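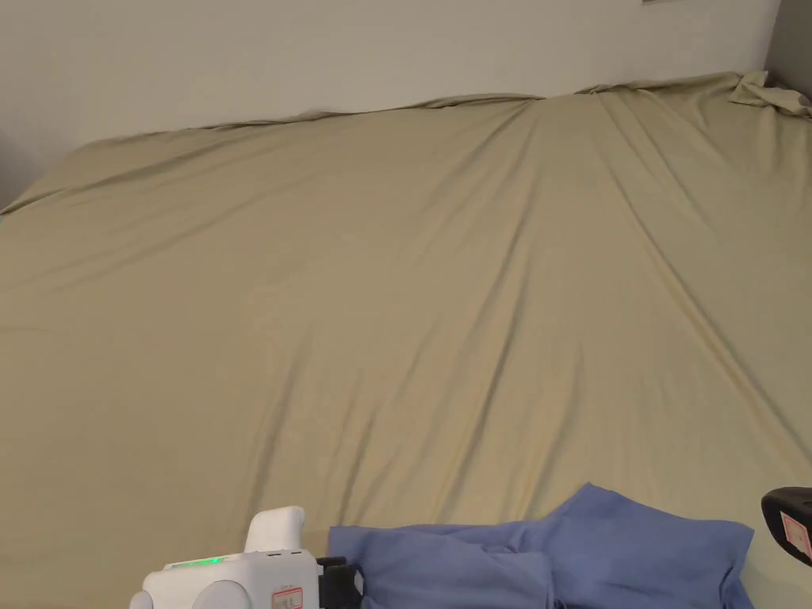
Section 3. Recording a folding task with the Podus hand grippers

Read this section before the first session. Charging and pairing are covered in Section 2.

Preparing the surface

1. Choose a flat surface with room for both arms. A made bed works well for shirts and towels. Use a plain sheet with no pattern.
2. Smooth out the larger folds. Small creases do not affect tracking.
3. Clear away pillows, blankets and anything else that is not part of the task.
4. Turn on the room lights. Avoid direct sun across the work area.

Note: Strong shadows are the most common cause of rejected takes at the Fistumbridge test site -- close the curtains if you see them.

Starting position

5. Put on the head camera and tighten the strap.
6. Pick up one gripper in each hand. Check that the light strip on each one is green.
7. Hold both grippers just above the mattress with the jaws pointing inward, leaving a wide gap between them. 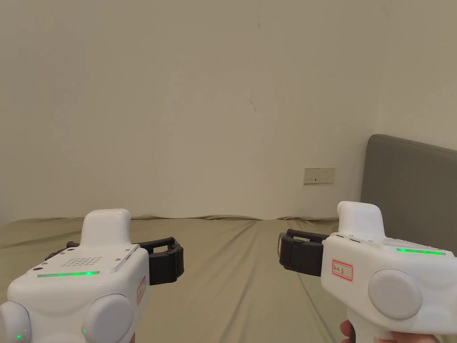 Can I record with only one gripper?
The Podus software needs both units switched on, but you may leave one of them still for the whole take.

8. Stay in the starting position for 3 seconds. The unit beeps when recording begins.

Recording

9. Bring the jaws to the edge of the cloth and squeeze the trigger slowly. Take one layer at a time where you can.
10. Fold, set the garment down and open the jaws fully before you move away.
11. Return to the starting position and hold the trigger for 2 seconds to stop.

Caution: Do not pull on buttons, zippers or drawstrings with the jaws. They can tear the finger pads.

Caution: Keep your own fingers behind the jaws at all times.

Upload your takes after every 50 recordings. Replacement pads are sold by Zwahlen in packs of 2. For returns, write to Judite Pacheco at the Prenambridge service desk and include the number from the gripper's label.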